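Notebook, Clodstead workshop, 30 March 2025
Hide glue, second batch 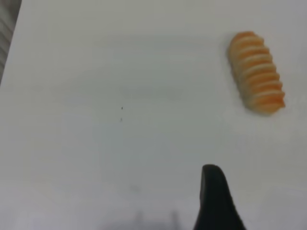

How long should the granules soak before they go in the pot? Overnight in cold water, with the lid on the jar, and longer if the granules are coarse.

Used the Tullico granules for this batch, bag 428. The February batch was Gerkico and went stringy by the second afternoon, which I put down to the pot running too warm. The thermostat dial reads low. Set it by the glass thermometer from now on and ignore the dial.

Weighed out 203 g dry to twice that of water. Soaked from yesterday teatime. All swollen this morning, no hard centres when I cut a few open. Poured off the spare water, heated slowly, strained through the old muslin. Skin formed within minutes of taking the lid off, so keep the lid on.

Test joints: oak to oak, rubbed, no clamps. Beech to beech, same. Room was around 23 degrees. Gelled faster than I wanted on the oak and one piece had to be scraped back and done again. Warm the wood first next time, the end grain especially.

Added a pinch of urea to half the batch to slow it down. Jar marked U. Don't use jar U on the chair rails until we have the results, it may be weaker.

The Mwakalinga chairs (job 3416) still need the back legs reglued. Old glue in the mortices softened with hot water and a stiff brush, came out brown and smelly. Two mortices are oversize and want a shaving glued in before anything else. Leave them to dry fully, the left one was still damp at lunch.

To do: break the test joints after a week, order more muslin, wash the brush. Remaining glue is in the fridge, bottom shelf, labelled. Throw it out if it smells or goes runny.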